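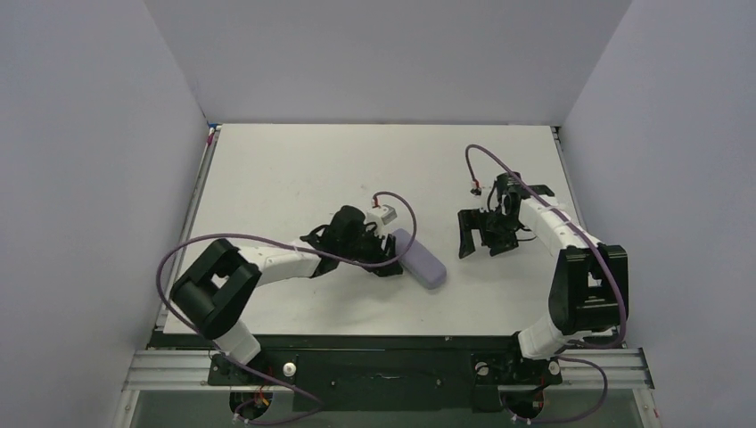
Lotham wrote to us in April that the purple block is a good size but the bag is still too plain, and that the younger children could not find the bag again once it was put together with the others. We took this remark seriously and it has changed the work of this period more than any other comment. The present report to Renbridge explains what we did with it, what is finished and what is not.

## Work in this period

The aim of Kirkatum did not change. Each child in the reading groups should receive a small cloth bag with a few simple things in it, to keep at school and to open at the start of the lesson. The full number agreed with you is 2000 bags. At the end of this period 1000 of them are sewn and checked. The cloth is the same beige cloth as before. It washes well and it does not become stiff, but it creases very easily, and a bag that was folded in the box comes out looking old. We tried to iron a part of them and stopped, for the time it takes is too much.

The answer to Lotham's remark was a cord with a flat oval piece at the end. On the oval piece a school can put the name or a sign. We asked for a raised rim so that a paper label can sit inside it and is not rubbed off by the fingers. The first pieces came without the rim and had to be sent back to Alarcón, who replaced them without cost. This lost us more than two weeks.

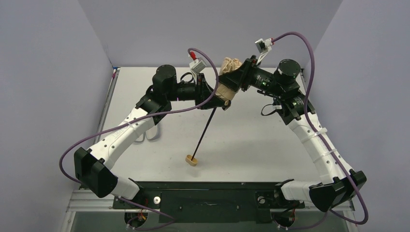

The length of the cord is still under discussion. A long cord is easier to find and to hold, but it catches on the other bags when they are stored together. A short cord stays in place – and then the label is hidden under the cloth, and we are back at the first complaint. For the moment we keep the long one.

## Problems

- 67 bags were rejected in checking, most of them for a seam that opened near the bottom. The thread was changed after this.
- The soft blocks arrived in two shades. We have decided to accept both, as long as one school gets only one shade.
- Storage is tight. The finished bags share a shelf with the uncut cloth, and this should be separated before the next delivery.

## Budget

The cords and oval pieces were not in the first plan. We paid for them from the amount kept for printing, where 2000 leaflets were foreseen. We would now like to print a single sheet for each school in place of these leaflets, and we ask for your agreement to this change.

## Next period

We will finish the second half of the sewing and settle the length of the cord together with Lotham. We will also write a short page for teachers about washing, because the cord must be taken off first and two schools have already asked how this is done.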